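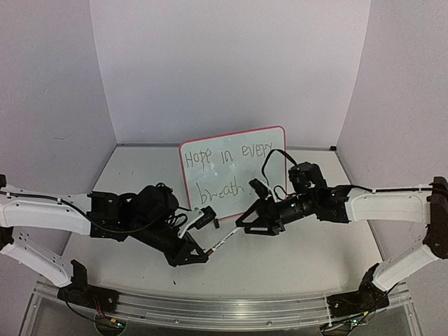 Two robotic arms over a light gray tabletop, one of them holding a thin white marker.

Evening bookkeeper wanted, part-time – Grisine, Milville

Grisine is a small translation office in Milville. We translate contracts, school papers and medical letters, mostly for families and small shops. We are looking for a bookkeeper who likes quiet work and clear numbers.

The position is for 11 hours a week. Office is open to you from 4 p.m., and you may choose your evenings, but Monday is necessary, as on this day we send the invoices.

What you will do:
Prepare and send invoices to our clients, usually 135 in one month
Check the payments against the bank statement
Write friendly reminders to clients who are late
Pay our freelance translators on time
Put the paper receipts in order before the tax season (the receipts of the last winter are still in boxes, and we will do these together with you)

What we ask from you:
At least 3 years of work with accounts, in any country
Good written English. A second language is welcome but it is not required
Patience on the telephone
You do not need a diploma, if you can show us that you know the work.

What we offer:
Payment every two weeks, paid vacation from the first month, and a desk by the window. The bus from Stumness stops in front of our door. Parking is behind the building, please use the side of Demchenko Street.

You will work with Zoriana Kostiuk, who did the books until now and is moving to full-time translating. She will stay next to you during October and answer all questions – also the small ones.

How to apply:
Please send a short letter and your work history to Svyatoslav Hrytsenko, Grisine, 134 Demchenko Street, Milville, or bring them to the office before 6 p.m. A photograph is not needed. We answer to every letter, usually in one week. The interview takes one hour, and it includes a small exercise with invoices.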